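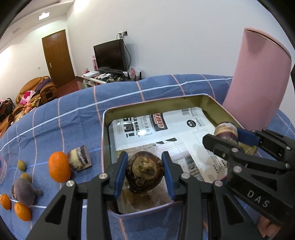
Okay, so thanks for having me. I'm going to talk about what happens to amateur fighters after they stop, and mostly about food, because that's where I started and it's where I keep ending up. I boxed at light welter for nine years and I never once learned how to eat like a normal person. I learned how to not eat. Then I retired and put on weight so fast my mother-in-law thought I was ill! What got me back to something sensible was plain starchy stuff, rice, potatoes, a knobby brown corm like the one up on the screen with the rings down its sides, boiled and salted. Boring food. I love it now.

(pause, let people settle, water)

**Gerden**

So the club. Gerden is one ring, six bags and a very loud radiator. We started the ex-fighters' group in February, after we lost track of a lad who'd won everything there was to win at county level and then just vanished. He's fine, by the way (people always ask). He drives a van.

We wrote to everyone on the old membership list. 1,095 letters. Got 252 replies, and I read every one of them at my kitchen table. Money came up. Sleep came up a lot. The thing I wasn't ready for was how many people said they missed being told what to do at six in the morning.

- read the "alarm clock" letter here, slowly
- skip the second letter if we're running late

**What we do**

Three things, all cheap. There's a weekly session with no sparring, a cooking night, and a phone list. Batik, the café next door, lends us the kitchen and we leave it cleaner than we found it, mostly. Jetstead paid for the gas rings and the pans, $2,641, and they've been great about not wanting their name on everybody's back.

The doctor's check is separate. If you've had head knocks, please go, even if you feel great. I put mine off for two years and I'm still cross with myself.

**Asking for stuff**

Sandhu Hall is ours for the winter if we can fill it. So if you coach, send me your leavers. Just a name and a number on a bit of paper, I'll ring them.

(questions, then the sign-up sheet by the door)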